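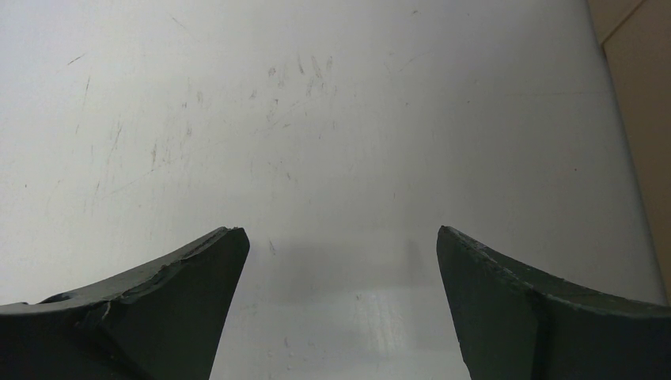 Can fine scratches be removed from the white table tops?
Most cannot. Scuffs that sit on top of the surface will generally come away with a damp cloth and a mild cleaner, but a scratch that can be felt with a fingernail is permanent and should be left alone.

[facilities-users] Re: Marks on the white tables, Room 172
From: Phyllis Haworth
To: facilities-users list

Dear colleagues,

I am replying to the list, as Callum's enquiry (quoted in part below) raises matters that apply to all users of the white tables in the Hennessy Building.

> From: Callum Dunmore
>
> Good afternoon,
>
> I would like some guidance on the white tables in Room 172. Several of the
> tops now have a good deal of fine scratching and grey scuffing, and on one
> of them the scratches form a little patch of short strokes that looks
> almost like handwriting. My group has tried an ordinary spray and paper
> towel without much improvement. Before we try anything stronger I would
> like to know:
>
> what product we are permitted to use;
>
> whether the tops are due for replacement, and if so when;
>
> whether we may put mats down in the meantime.
>
> I should add that the tables are perfectly serviceable. The marks are
> chiefly a nuisance when we are setting out small pale parts, as it is hard
> to tell a mark from an item.
>
> Regards,
> Callum Dunmore

On the first point, the approved cleaner for these tops is Mandex, diluted as directed on the bottle and applied with a soft cloth. The cloths are kept in the cupboard beside the sink and should be rinsed after use. Grey scuffs often need a second pass. Scourers, cream cleansers and melamine sponges are not to be used on any white top in the building. They dull the finish, and the dulled areas then pick up dirt more readily than the original scratches did. Solvents may be used only with Gareth Oakley's prior agreement.

With regard to replacement, the tops were supplied by Bodia and the finish is not covered for wear. Gareth inspected the tables in November and graded each top as acceptable, marked or poor. Seven were graded poor and have been placed on the replacement schedule. Tops graded as marked will remain in service. Users who believe that a top has been graded incorrectly, or that it has deteriorated since the inspection, should write to Gareth quoting the asset label on the underside of the frame. Please do not turn a table over to read the label, as it can be read from a crouching position at the door end.

Replacement tops will be fitted to the existing frames, so the working height of 765 mm will not change. Groups with fixtures set to that height need make no adjustment.

On the third point, mats are permitted and are encouraged wherever metal or other hard-edged items are slid across the surface. The stores counter holds Bandov mats in grey and in dark blue, and there are around 40 available for loan. Either colour should assist with the difficulty Callum describes in setting out pale parts. Mats should be lifted and wiped underneath at the end of each booking. Grit trapped below a mat will scratch the top as surely as anything placed on it. Adhesive tape must not be used to hold mats in position.

Users are also reminded of the following standing arrangements for the room:

Items are to be lifted onto and off the tables and not dragged.
Cutting is to be carried out at the side bench only.
Pencil and marker are not to be used directly on the tops. Masking tape may be used for temporary labels if it is removed the same day.
New damage is to be entered in the room book, with the position of the mark noted.

Brenda Goodall at the stores counter can issue mats and cleaner between 9 am and 4 pm. Requests for more than a few mats should be sent to her by email beforehand.

Mervyn Furnival has asked that any group planning heavy work in the room contact him before booking, so that it can be assigned a table already listed for replacement.

Yours sincerely,

Phyllis Haworth
Rooms and Furnishings
Hennessy Building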